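Cusuder questions and answers

Last updated Mon 9 September

I'm Dariusz Kubiak and I look after demonstration sessions at Hondwood, so if you've emailed us about teaching a robot to do something, it was probably me who replied. I've been pasting the same answers into emails for ages, and Sreekumar Krishnan (who does the training side and has to read over my shoulder) finally told me to put them on a page. Some of them are long. Sorry!

I can't program. Can I still teach a robot with Cusuder?

Yes, and please do. Some of my favourite demonstrators have never written a line of code. You do the job, the arm's movements and the camera pictures get recorded together, and the training takes it from there. What you need is a bit of patience and the willingness to do a very dull thing many times over. If you've ever iced a tray of buns you'll be fine.

What's the difference between showing it by hand and showing it by remote control?

By hand means you take hold of the arm itself and push it through the movement while the motors go slack enough to let you. It's lovely for getting a feel for the thing and I still start every new person that way. You find out straight away where the elbow doesn't want to go.

Remote control means you stand back and drive it, either with a pair of smaller arms that the big ones copy or with gloves if you've got fingers to control as well as wrists. I use remote control for nearly everything we keep. When you're pushing the arm about, your own sleeves and elbows end up in the camera pictures, and the robot won't have your elbow there to look at when it works alone. You're also doing some of the lifting for it without noticing.

Which should I start with, then?

Half a day by hand, then swap. If you've only got an afternoon in total, go straight to remote control and accept that your first lot will be rubbish. Mine were.

How many demonstrations do I need?

Everyone asks this and I never have a satisfying answer. For one simple pick and place, with the same object in nearly the same spot, I'd want 450 before I'd be disappointed in the results. If the object moves about, or there are several of them, you need a lot more. Our cube set stands at 2,055 at the moment and I'm still adding to it, mainly the fiddly starting positions I avoided in the early weeks.

If you only take one thing away: spread them out. A hundred from the same starting pose on the same morning teach it much less than the same number done across a few days by two people with different habits.

Why do you keep going on about the wrist camera?

I do, don't I. The overhead or head camera tells you where everything is on the table. The wrist camera tells you about the last little bit, just before the fingers close, and that's where most tries go wrong. So when I'm checking a session I look at the wrist pictures first. I want to see the tip and a decent amount of what it's heading for. If the wrist has rolled round and all you've got is housing and wall, the robot has very little to learn from in that moment, however tidy the movement felt to you.

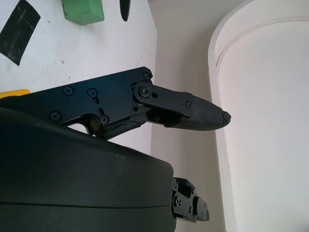

From the wrist: the fingertip and its links, with a green block behind on the table.

It's also a handy way to keep an eye on wear. Look at the end of the tip, where it narrows, and you'll see it's slightly chipped. I go over the tips and the screw heads every morning while the kettle's on. A tip that changes shape halfway through a set can change the way things are gripped, so if I swap one I write it in the session notes and start a new batch.

Do I have to be quick?

No, and I'd rather you weren't. Go at the speed you'd use handing someone a full mug of tea. What you really want to avoid is stopping to think. If you hover over an object for four seconds while you make your mind up, there's a real risk the robot learns that hovering is part of the job, and then it'll sit there doing it with great dedication. Decide what you're doing before you press record, then do it in one go, at a steady pace.

What happens if I drop something or miss?

Depends what you do next. If you miss, back off a little and get it on the second try, keep it! Those are gold. A robot that has only ever seen perfect tries has no idea what to do after a bad one. If you drop the thing on the floor, or knock the others flying, stop and bin that recording. Mark it as you go. You will think you'll remember which one it was and you won't. I once spent a whole December afternoon looking for one bad recording in a pile of good ones, and Sreekumar found it before I did, which he still brings up.

Why coloured blocks? Isn't that a bit babyish?

I get this one from people who've come from proper factories, and fair enough. Blocks are easy to put back exactly where they were, they don't bruise, and the colours mean I can say "the red one" over the headset and everyone knows what I'm on about. They also show up sloppy driving very plainly. With a cloth or a bag of something you can get away with a vague sort of grab. With a cube you can see at once whether the fingers met the sides properly or just caught a corner.

Once a new person is comfortable on blocks I move them on to whatever they actually came for, usually on day two.

How do you set out the table?

Plainly! A bit of tape for the target spot, the objects, and as little else as possible. Black tape on a white top is easy to see for me and for the cameras. I lay the cubes out in a row to begin with and then start shifting them, first side to side, then nearer and further, then turned at odd angles.

Do wipe the table between batches. I'm guilty of ignoring crumbs myself, and they don't usually matter, but you don't want them there for every single recording of one task and none of the next.

What should the other hand be doing?

This catches people out when they first drive two arms. You concentrate on the hand doing the work and forget about the other one completely, and it drifts. Or you fidget with it. I fidget terribly. Everything you do with that idle hand is recorded as part of the task, so pick a resting pose and stick to it. I like it off to one side with the fingers open and up, clear of whatever I'm reaching for. It can be near an object, that's fine, as long as it isn't touching.

In this one the right hand has its fingers bent round the yellow cube, the left is keeping out of the way near the green, and the red is sitting on its tape.

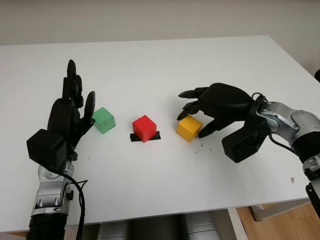
Gloves or controller arms for hands with fingers?

Gloves, if you can get on with them. Controller arms with a squeeze handle are fine for a simple pincer, but with a full hand you want to be able to say what the thumb is up to. The fit matters more than people expect. If the glove is loose at the fingertips, the robot's fingers close later than yours do and you start over-squeezing to make up for it. Calibrate at the start, again after lunch, and any time you've taken the gloves off. Yes, even for a minute. Yes, even to scratch your nose.

Small hands are a bit of a problem and I haven't solved it. We have a second pair of gloves that helps. Email me before you come and I'll put them on charge.

How long is a session?

I run blocks of 12 recordings, then a break where you stand up and look out of the window. Your driving gets worse before you notice it getting worse. If I see someone's shoulders creeping up towards their ears I'll call the break early, so don't be offended.

Can two of us share one task?

I'd love you to. People grip differently: Sreekumar comes in from above for nearly everything and I tend to sneak in from the side. A bit of variety is useful, but agree on the big choices first, such as which object goes first and which hand does it. If one of you always starts on the left and the other on the right, the robot can get stuck between the two and do neither.

Does it work with our Myklebust arms?

With the newer controllers, yes. With the older ones you can record but the hand-guiding mode is stiff, so plan on remote control. Send me the model number off the plate on the base and I'll look it up for you.

Will it need me forever?

You'll be needed more than you'd like for the first few weeks and then much less. After the first training run I sit with the arm and watch it try on its own, with the controls in reach. When it gets in a muddle I take over, sort it out, and that bit goes into the next lot of training. Those corrections are worth far more than another pile of easy ones, in my experience.

Can I come and have a go?

Yes! We're in Conow, up the stairs, and visits are by email only so that I can make sure an arm is free. Wear a top with close-fitting sleeves, bring your own small object if you've got one in mind (nothing wet, please), and let me know if you're left-handed so I can swap the controls over before you get here.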